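2 July 2021

The second round of hand-held demonstrations for the Kulletti study has been completed, and this entry records the principal result before the longer report is circulated in August.

The question was a narrow one. Xinyi Cao and I wished to learn whether a grasping policy trained on one room alone would hold up elsewhere, or whether the same number of demonstrations should be spread across many rooms. Two sets of 300 demonstrations were prepared. The first was recorded entirely in our laboratory at Sukley. The second was divided among 19 locations, with the same gripper and the same instructions to the operators.

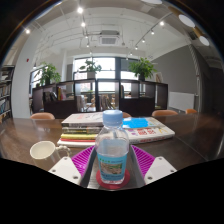 **Filed under:** Research Notes / Manipulation

Transparent objects were retained in both sets. A partly filled bottle, with daylight behind it and spotlights overhead, remains a demanding case for a policy that relies on color images.

The policy trained on the divided set performed better in rooms it had not encountered, and nearly as well in the laboratory itself. Haoran Shao repeated the evaluation with a different random seed and obtained the same ordering. The margin was smallest for mugs – a matter we have yet to examine properly.

Keir Menzies has asked whether 500 demonstrations from the single room would close the gap. That comparison is scheduled next.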